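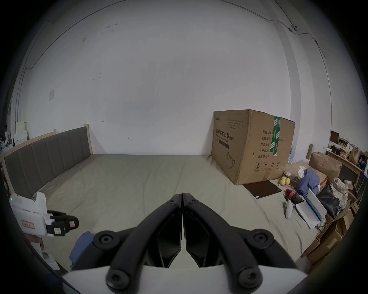

Hand-held gripper, fingers closed, at the bed station.

Hemulport hand-held grippers: pre-purchase inspection
Site: Graltthorpe, August
Needed for: decision on 6 further units from Vahidi

1. Fingers meet at the tips when closed
Pass. Tips meet at a vertical seam. Check again after 300 cycles.

2. Screws and hubs tight
Pass. Finger pivots and outer hubs checked by hand. One hub bolt took a quarter turn. Price for a spare bolt set still to come.

3. Indicator light
Pass. Green on the second device.

4. Labels readable
Comment. The pink label is handwritten. Printed labels to be added to the order, one per unit plus spares.

5. Strap and handle
Pass. Strap holds. Ask Vahidi whether straps are sold separately, as the quote only lists full units at 322 each.

6. Work area clear
Fail. Right side of the bed is crowded with a bottle, a spray bottle, clothing and boxes. Move liquids off the sheet before the next session. Cartons on the floor to go on shelving.

7. Cables
Pass. Wall cable runs high and down the corner, clear of the bed.

8. Storage
Not met. No lockable cabinet. Flesen has quoted for one with 11 bays, delivery roughly three weeks. Budget line not yet agreed.

Result: units fit to use. Hold the order until items 6 and 8 are closed and the strap price is in writing.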